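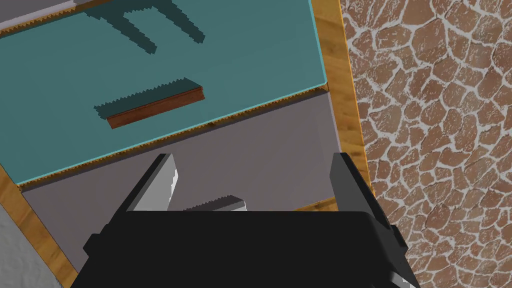 4 min read

Glue, Clamp, Wait: Getting More Out of Your Wood Offcuts

I love offcuts. I love them more than full boards, if you want the truth, and my bin by the garage door is always a little too full. A long skinny strip of reddish-brown wood with a nice sheen on its side is the kind of thing most people toss in the fire pit, and I will dig it right back out! Long and thin is the most useful shape there is in a small shop. You can edge a shelf with it, make a winding stick, stir paint, prop a lid, shim a door, or glue it to its neighbors and end up with a cutting board.

These are the tips I keep repeating to friends, in no special order.

Sort by length first

I used to sort by species and it was a mess. When you need a piece of wood, you almost always need a certain length before you need a certain color. Stand the long ones upright in a tall bin, lay the medium ones flat on a shelf, and put the little ones in a shoebox. When the shoebox is full, stop adding to it. Anything shorter than your hand goes to kindling unless it's really beautiful (I have a piece of walnut the size of a candy bar that I've moved between two houses).

Write on the end

A pencil note on the end grain saves so much guessing. I write the wood and the month, so "cherry, June" or whatever it happens to be. Wood that came out of a damp shed needs time to settle down indoors before you glue it to anything, and the month tells you how long it's been sitting.

Wipe before you judge

Old strips look awful under dust and pencil marks. Rub one side with a rag and a little mineral spirits and you'll see what the color will be under a finish. It dries off and leaves the wood ready to work. Do this outside or with the door open, and lay the rag out flat to dry afterward – never wad it up in a can.

Thin strips and the table saw

Please don't try to rip a skinny piece even skinnier with your fingers next to the blade. Use a push block, and if the piece feels too small to hold safely, it is. A hand plane and a bench stop will do the same job, and it's a lovely quiet way to spend twenty minutes. For anything really narrow I stick the strip to a wider board with double-sided tape and plane the whole thing as if it were one big piece. Works like a charm!

Glue tips I wish I'd had sooner

Spread the glue with an old plastic card. Fingers are fine too, but you will touch everything afterward and find the prints when you stain.

Put wax paper under the glue-up. Parchment paper works if that's what's in the kitchen drawer.

Do a dry run with the clamps first, every single time. I set mine to the right opening, line them up on the bench in order, and only then reach for the bottle.

Let the squeeze-out go rubbery and peel it off with a dull chisel. In my garage that takes 20 minutes when it's warm and a good deal longer in winter. If you wipe it wet, you push it into the grain, and then it shows up as a pale smear the second the oil goes on.

Leave the clamps alone overnight. I know. I want to look, too.

Keeping a long strip straight

Thin wood bows if one face gets more air than the other, so don't leave a strip lying flat on the bench for a week. Stack strips with little spacers between them and put something heavy on top. I use an old Goledard vise with a cracked jaw that's no good for anything else, and it has turned out to be the best paperweight in the shop. If a strip has already bowed, lay it hollow side down on a slightly damp towel for an hour, then clamp it flat and give it a couple of days. You won't save every one, but you'll save plenty.

Finish

For small things that get handled I like a wipe-on oil, three thin coats, with a light rub of fine steel wool between them. I buy mine from the hardware store in Gilness because they still let you bring your own jar back. Three thin ones beat one thick one by a mile – thick coats stay sticky and pick up every bit of lint in the house. For cutting boards, skip the shop finishes and use food-grade mineral oil. Warm the bottle in a bowl of hot water first and it soaks in faster.

A quick project to start with

If your tall bin is overflowing, make a trivet. Cut 11 strips to the same length, space them with scraps of cardboard, and glue two cross pieces along the back. Pull the cardboard out before the glue grabs. Mix the colors however you like; light next to dark looks great, and so does a random jumble. I've given these away at housewarmings for years and one of them lives with a friend in Cáceres, under a very large paella pan.

Round the corners over with sandpaper, oil it, and let it cure for a week or so before anything hot goes on it. Then go see what else is in the bin!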